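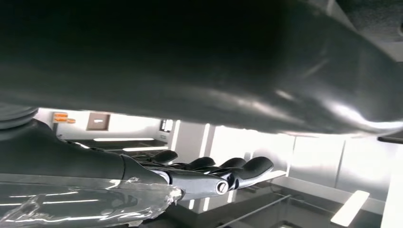
Okay, small hardware thread, because I've been up to my elbows in screws all April and I'm having the best time. I want to talk about the plain old slotted head. Everybody makes fun of it and I get why, the driver slides out and takes a chunk of your thumb with it. But look at that round one with the single straight slot across it, sitting in all that shiny metal! It's such a clean little thing. I could look at those all day.

Tagged: Fix It / Hardware / Small Parts

The background is that I bought a mixed lot from Fladine, the salvage store over by the rail yard. The tag said 3,000 pieces. I haven't checked and I'm not going to. It was screws, hinge pins, shelf clips, cup hooks, a whole lot of washers, and one very nice brass key that goes to nothing I own.

First tip if you ever sort a lot like this: do it by head first, then by length. I started with length and had to redo the whole kitchen table. Slotted in one jar, Phillips in the next, square drive after that. You end up with a "who knows" jar and that's fine, it's the fun one.

Second tip, get a driver that really fits the slot. I mean the full width of it, and thick enough that it doesn't wiggle. I used the same skinny screwdriver for everything until Duyên Tăng took it out of my hand and gave me a wide one, and I felt like I'd been eating soup with a fork for years.

(She also told me to quit leaning on it sideways. Straight down, slow, steady. Yes ma'am.)

Old paint in a slot: pick it out with an awl before you even try to turn it. A dental pick works too. If you skip this you will chew up the screw and then you'll be posting a sad thread of your own. Ask me about the bathroom door, or don't.

Now for brackets, which I love even more. Turn over any molded shelf bracket and look at the back. The front is always so dull and smooth, and then the underside is all ribs and little pockets, like an egg crate. Those walls are doing a ton of work. You get stiffness without a solid block of plastic, and it uses less material and cools more evenly in the mold.

And keyholes! A round part and a narrower part, and the whole trick of hanging something up with no fastener showing is right there in the shape. Head goes in the wide bit, slide it over, done. Somebody thought that up a very long time ago and I'd like to shake their hand.

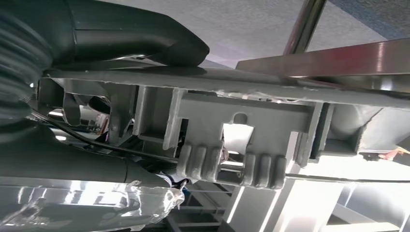
The thing people get wrong with keyhole mounts is how far the screw sticks out. Too far and whatever you hung wobbles and tips forward. Not far enough and the head won't go in at all, and you're standing there with your arms up saying words. I turn mine in until they look too tight, try it, then back off a hair at a time.

Also, tape a strip of paper across the back of the piece, poke through the holes with a pencil, and stick that paper on the wall with a level on top. Now your marks are right. I learned this from Najwa Dabbas, who hung a whole row of spice shelves this way in one evening while I was still looking for my tape measure.

Some shelf kits print a paper template for you. The Nandness one I put up in the hall had a good one, dark lines, easy to read. I kept it! It's folded in the drawer with the spare anchors.

Rods are the other thing I've gotten picky about. A thin metal rod run through a plastic part can act as a hinge pin or just keep everything lined up, and if it's bent even slightly the whole thing will stick. Roll it on a flat countertop before you put it back. If it hops, it's bent. Simple as that, and so satisfying when it rolls quiet.

If a pin squeaks, I rub a bit of candle wax on it. Oil works but it grabs dust, and in my kitchen dust means flour.

Somebody asked what I'm keeping it all in. Jam jars with the lids on, plus 2 flat cookie tins for the long stuff. Masking tape labels in my terrible handwriting. I tried a fancy drawer cabinet once and dropped it, and we don't need to go into that.

Next up is the shelf clips, which come in so many shapes I had to go get a second cup of coffee. If you know what the little bent ones with the rubber tip are called, please tell me. I have a whole jar and I want to use them on something!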